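I keep a small notebook of things I have bought and then had to throw away. I started it in January, after the handle of a saucepan came off in my hand and I found I could not fix it. The screw was there. What held the screw was a bit of moulded plastic, and the plastic had split.
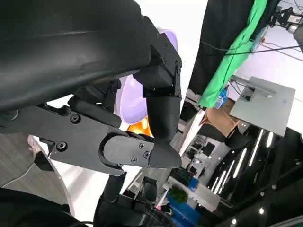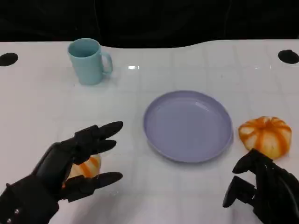 *First: small screws in black parts. Second: striped toy pumpkins, a lavender plate and a pale blue mug on a white tabletop.*

My argument is that household goods should be put together with screws, in sizes that ordinary people have tools for, and that the shops should tell us before we buy whether they are. I don't think this is a large thing to ask. We already have labels on kettles and fridges that say how much power they use, and I have seen people in shops read them.

I live in Finow, which used to have a repair shop on the road down to the canal. It took in lamps, radios, irons and the odd sewing machine. It has been shut for years and the windows are papered over. When it closed, most of us said people had grown lazy, and I said so as well. I think now that we were wrong. People were still bringing things in towards the end. The shop was sending them home again, as the cases were glued shut and there was no way in that did not break them.

Take my last two desk lamps. The first was an Oyewole, bought second-hand, with a heavy base and a plain switch. When the switch failed I undid the bottom, bought a new switch and put it in before supper. The second was a Flosico, and in fairness it gave a better light. It lasted 36 months. The base is sealed all the way round. I worked a butter knife into the seam and got it open in the end, but it will never close again, and the part that had failed was one tiny wire that had come away from its pad. A minute with a soldering iron would have put it right. I went out and bought a third lamp.

The usual answer is that glue is cheaper. I accept that it is, at the factory. A glued case needs fewer parts and fewer hands, and the price on the shelf comes down. But the buyer pays again when the thing stops working, and the town pays to take the old one away. If you add those together I doubt the glued lamp is the cheap one. I haven't done the sum for every lamp in the country, only for mine, and mine came out badly.

The next answer is safety. Makers say they seal things so that we don't hurt ourselves. For a microwave oven I agree completely and would not want to open one. For a torch, a set of kitchen scales or a child's musical toy, I can't see it. The battery door on a toy already has a screw, so that a small child can't get at the cells, and parents manage that screw perfectly well. They could manage more of them.

Then there is the matter of odd screws. Some makers do use screws, but with heads shaped like stars, triangles or a flower with a pin in the middle. I now own a case of 110 bits, most of them for one job each. This is better than glue, and I would still rather have the old cross-head. A screw that needs a special tool was put there to keep the owner out, and if that is the purpose I would like the box to say so.

Would people mend things if they could? Some would not. My own drawer has a torch in it that has needed a new spring for ages. But there are about 2,000 homes on our side of the canal, and if one in ten of them mended one thing a year, the shop might still be open. Repair needs a certain amount of trade to keep going. Once it drops below that, the shop shuts, and then even people who want a thing mended have nowhere to take it.

I should mention Didis, where I bought my present kettle. They print a drawing of the inside on the back of the instructions, with a number for each part, and you can order by the number. The lid hinge broke in the spring. The new one came in an envelope and went on with 2 screws. The kettle cost more than the others in the shop, and I grumbled at the till.

So I would like a plain mark on the box. It could say opens, or does not open. It could say which screwdriver. I would not ban glue, and anyone who wants a sealed lamp should be free to buy one. At present we find out which sort we have on the day it breaks, and by then the receipt has gone and the butter knife is bent.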